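Chapter 6
Reading What Is in Front of Us: Labels, Signals, and the Working Memory of Places

Before you begin

My grandmother kept her spices in jars that had once held something else. The cumin lived in a mustard jar, the cinnamon in a tin marked for throat lozenges, and she never once, to my knowledge, put the wrong thing in a stew. The rest of us were hopeless in that kitchen. We opened lids and sniffed (and sneezed, in the case of the pepper), and we usually ended up calling her in from the garden.

I begin with her because this chapter is about labels, and it is easy to think of labels as dull little things stuck on after the real work is done. In Chapter 5 we looked at how people find their way through buildings and towns. Now we come in closer, to the distance of an outstretched arm, and ask how a person standing in front of a shelf, a stove, a drawer, or a panel of switches knows which part to reach for.

Some of that knowledge comes from written words, and some comes from color, shape, and position. A good deal comes from habit, and habit is the part that walks out the door when somebody retires. You will meet all of these again and again in the pages ahead, so take your time with this opening and don't worry if the terms seem loose at first. We will tighten them as we go.

Words and colors together

A label in a language you don't read still tells you something. It tells you that the maker expected a reader, and it shows you which part the words belong to. Color can carry some of the rest, though never as much as we suppose. Amber, green, and red lamps feel as if they ought to explain themselves, yet their meaning is settled by the people who design and use the equipment, and a visitor who guesses from traffic lights may guess badly. 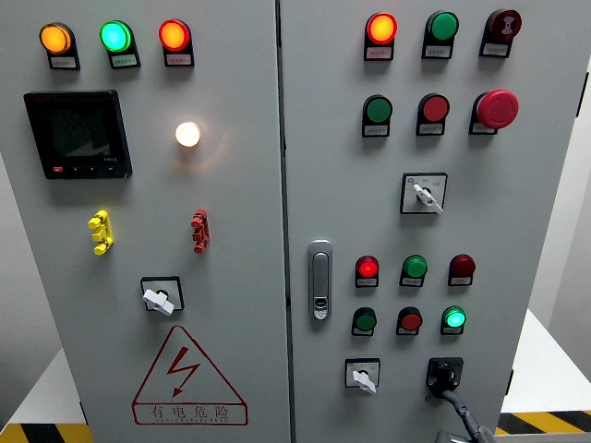

The Kikwood Pantry Study

Let me tell you about a small piece of work that I have leaned on in my teaching for years. Kikwood is a residential school with one large kitchen, and its pantry had been arranged over a long time by a single cook. When she left one November, the new staff found 106 containers on the dry-goods shelves and written names on only 50 of them.

The school asked a design office called Steltton to help. Their first idea was a handsome one: new jars, new lettering, everything in alphabetical order. The kitchen staff tried it for a term and were very polite about it, and then they quietly began moving the flour back beside the sugar. Anise and apricots may be neighbors in the dictionary, but you seldom want them in the same minute.

What stayed in the end was a mixture. The jars went back to their old places, grouped by the dish or the hour of the day, and each one got a short printed name at the front edge of the shelf. The shelf edge mattered a great deal! A name on a jar travels with the jar, while a name on the shelf tells you where the jar should come home to. We will call the first an object label and the second a place label, and you should copy both terms into your notebook now.

A question of nearness

Readers connect a word with whatever sits closest to it. If a name is set halfway between two knobs, half your readers will choose the upper one and the other half the lower. The usual cure is to choose one position, under or over, and keep to it all the way across. You may test this at home on your own stove, which very likely has a little diagram for each burner and at least one that your family has argued over.

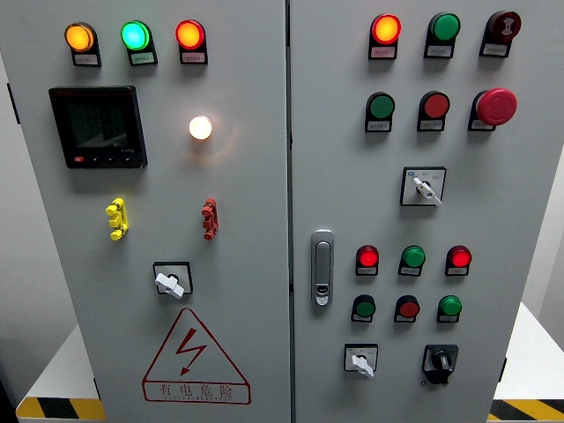
Text by Hafiz Latuheru
Chapter 6, opening essay

I wrote the first draft of this essay for evening students at the Ghanem Library, many of whom worked with their hands all day and knew far more about switches, valves, and drawers than I did. One of them brought in a seed catalog with 832 entries and asked me how I would label the packets. We spent two whole evenings on it, and I still think the question is a better teacher than most of my lectures, so it appears again as the long project at the end of the chapter.

Terms to watch for

Object label: a name fixed to the thing itself.
Place label: a name fixed to the spot where the thing belongs.
Nearness: the pull between a word and whatever is closest to it.
House meaning: a meaning shared by the people who use a place and unknown to anyone else.

To start you off

Choose a cupboard, toolbox, or desk drawer that belongs to someone you know well. With their permission, find three things in it without asking for help, and write down what guided your hand each time. Then ask the owner how they would have found the same three things. Keep both sets of notes, as you will need them in Section 6.2.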